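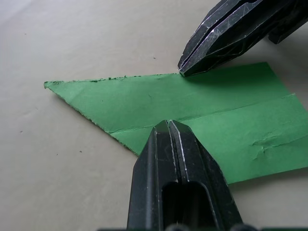
Does Rearranging a Bedroom Help Anyone Sleep or Study? Project Report

Background

Our group was asked to pick a claim from home decorating advice and test it. We chose one that shows up everywhere: that moving the furniture in a teenager's bedroom, with no new purchases, makes the room better for sleep and homework. The articles we read were very sure of this. Most gave no source, and two of them linked to each other.

What we did

We asked students in the Runby dorm and in family homes in Cudholm to take part, and 22 rooms finished the project. Each student kept a short diary for two weeks with the room as it was, then moved the bed and desk following a layout sheet, then kept the diary for two more weeks. The sheet put the desk side-on to the window and the bed against the wall farthest from the door. Spending was capped at 40 dollars per room, meant for hooks, a lamp bulb or a curtain rod. The diary asked for bedtime, time spent at the desk, and a rating of the room from one to ten.

In total we had 646 diary entries before we dropped the ones filled in days late. We should have decided what counted as late before we started. We didn't, and argued over it afterward.

Results

Room ratings went up in most rooms after the move. Bedtimes hardly changed. Desk time rose in the first few days and then slid back to where it had been, especially in the Runby rooms, where the desks are small and people work on their beds whatever the layout.

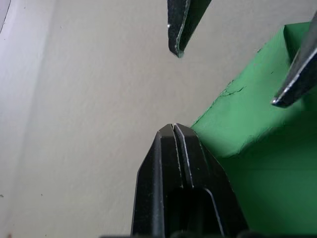 The ratings are the part we trust least. Students knew we had helped plan the layout, and anyone who has just dragged a bed across a room wants to believe it was worth it. Several also cleaned while they were moving things — one diary mentions three bags of trash — so we can't separate the layout from the tidying.

The paid planning services

We also compared our sheet with the free samples from Kpodo and Pindbridge. Both asked for room measurements and a favorite color. Neither asked where the outlets were, and in our rooms the outlets decided where the desk could go. We did not test the paid versions and can't say if they do better.

What we would change

A second group should clean the room and leave the furniture alone. The diary should run longer, past the point where the room feels new. We would also ask about roommates, whose bedtimes probably matter more than any wall.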